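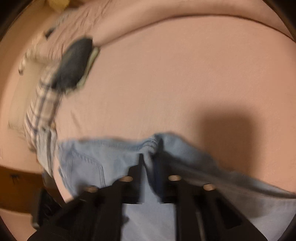 Texte et photos : Elspeth MacAulay
Mis en ligne le 2/9/22 – rubrique Textile

Le bleu clair, enfin !

Je range mes jeans par teinte depuis des années, et les plus clairs finissent toujours en bas de la pile. Quel dommage ! J'ai donc ressorti tout le lot pour le trier avant la rentrée de l'atelier Jesudora, et je suis retombée amoureuse de ce bleu délavé, presque laiteux par endroits. Posé sur un tissu pêche, il prend une douceur que je ne lui connaissais pas – essayez chez vous, avec un drap, une nappe, ce que vous avez sous la main.

La poche plaquée
Un bleu légèrement plus gris que le reste de la toile, une couture courbe en haut, et sur le côté droit deux lignes de piqûre foncées, bien parallèles, tout près l'une de l'autre. J'adore ces doubles piqûres ! Greer MacKinnon les refait à la machine sans tracer, moi il me faut une craie et beaucoup de patience.

Les plis
Au milieu, la toile se ramasse et les coutures en relief dessinent de petites courbes. C'est là que je regarde en premier quand je trie : une couture épaisse se découd lentement, mais elle donne de très belles bandes pour les anses de sac.

Le bord
À gauche de la poche, le côté descend en biais, bleu foncé, avec ses coutures repliées. Ce contraste, je le garde toujours dans mes patchworks – un liseré tout trouvé, sans une goutte de teinture.

Le fond pêche
Une grande étendue lisse, toute simple. Vasiliki Tsoukalas m'a convaincue de l'associer au denim pour le plaid de cet hiver, et je ne pense plus qu'à ça ! Il faudra 157 carrés, coupés à 9 cm, marges comprises. Je commence par les jambes, où la toile est la plus régulière, et je réserve les poches pour le dos des coussins.

Pour celles et ceux qui veulent participer : l'atelier accepte les jeans clairs jusqu'en janvier, lavés, avec ou sans boutons. Les trous ne nous font pas peur, les ourlets effilochés non plus. Nous avons déjà reçu plus de 300 pièces l'an dernier, et j'ai encore de la place sur l'étagère du haut.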